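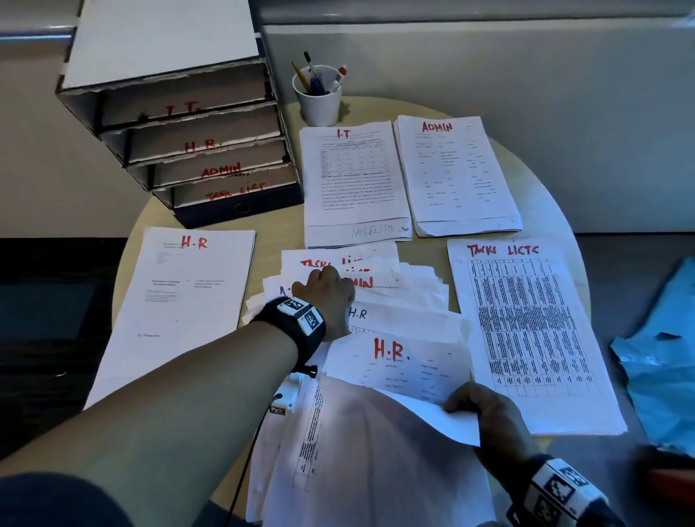
Letter tray

A letter tray is a shallow, open-fronted container used to hold sheets of paper on a desk, counter or shelf. Trays are sold singly or in stacks, and are also called desk trays, paper trays or in-trays. They are made of wire, wood, plastic, sheet metal or cardboard, and are usually sized to take one standard sheet laid flat.

History

Offices of the early 1800s kept most of their papers folded. A clerk folded each letter to a narrow strip, wrote a short note of its contents on the outside, and put it in a pigeonhole. The pigeonhole desk suited this practice well but was slow to search, as every paper had to be opened to be read.

Flat filing spread in the second half of the century, along with the typewriter and the vertical file cabinet. Papers that were no longer folded needed somewhere to lie before they were filed, and open wooden trays came into common use for this. Wire baskets followed. They were lighter and cheaper, and the contents could be seen from the side. Molded plastic trays became the usual kind after the Second World War.

Construction

Wooden trays are joined at the corners and often lined with felt. Plastic trays are molded in one piece and stack by means of pegs or short metal risers. Risers may be straight, so that each tray sits directly over the one below, or stepped, so that the front of each tray is easier to reach.

Cardboard units are shipped flat and folded into shape by the buyer. The outer case carries the weight and the trays slide or rest inside it. Board is inexpensive and easy to write on, but the front edges wear first, especially where papers are pulled out over them many times a day. Some makers add a folded lip or a strip of tape to slow this.

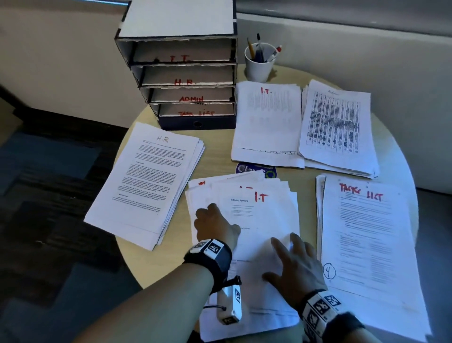

Capacity depends on the depth of the tray and the weight of the paper. A ream of ordinary office paper is nearly 2 inches thick, and most trays are made a little deeper than that. Trays intended for print rooms may hold 1,000 sheets, but these are normally metal.

Labeling and use

The oldest arrangement is the pair of trays marked "in" and "out." Incoming papers are placed in one and finished work in the other, to be collected by a messenger or clerk. A third tray, marked "pending," is often added for work that is waiting on someone else.

Larger offices label trays by department, by person or by the next step to be taken. Labels may be printed cards, adhesive strips or plain handwriting. In his handbook for small offices, Kalevi Kinnunen advised against stacks of more than five trays, on the grounds that the lowest ones are seldom emptied. Yogesh Rajput, writing on mail rooms, preferred wide sorting racks for any office with more than eight departments.

Decline and current use

Electronic mail reduced the amount of paper passing through most offices, and the words "inbox" and "outbox" were carried over to mail software. Trays remain common in schools, clinics, courts and other places where signed forms are still required.

See also

Pigeonhole
File cabinet
Spindle (stationery)
Clipboard
Mail sorting

Recently updated articles

Burnville Paper Mill
Mustonen binding
Carbon copy
Blotter

This site uses cookies to remember your reading preferences. By continuing to browse you accept their use. Manage settings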